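Grultow Fruit Swap – Your Questions

I get the same handful of emails every month, so I finally sat down and typed up my answers. If yours isn't on the list, write to me and I'll add it!

Do I need to grow my own fruit to join?
Nope. Plenty of our members don't have so much as a windowsill. Bring fruit from the store, from your aunt's tree, wherever – as long as you'd happily eat it yourself.

What does it cost?
Two dollars at the door, and kids get in free. That goes toward the hall on Begum Street.

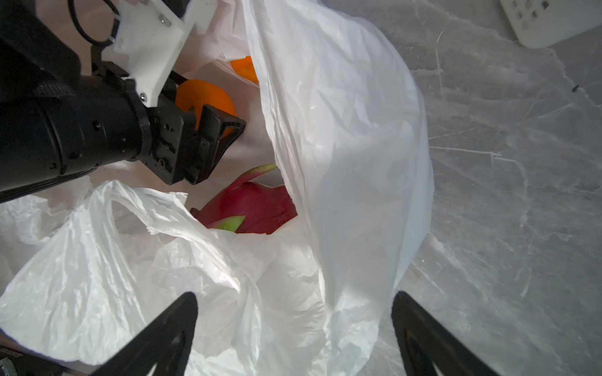
Two oranges and a dragon fruit in a plastic bag

Can I bring something unusual?
Please do! I'd never tasted dragon fruit before I joined (mild, a bit like a shy kiwi) and now I buy it all the time. If you know how to tell when yours is ripe, put that on a sticky note, because people will ask.

What about jam?
Sealed jars only, with the date you made it and everything that's in it. We moved jam to its own table in February and I love it there, it's right by the crackers.

How does the trading work?
You get a token for each item you put out and spend it on whatever you like. Leftover tokens are good next time, unless you lose them in the wash like I did.

Where do I park?
The Wanen lot behind the library. Bus 157 also stops out front if you're coming from Grombridge, though it's slow and I usually bike.

Can I bring my dog?
Sorry, not inside. There's a shady rail by the side door.

Last updated June 2023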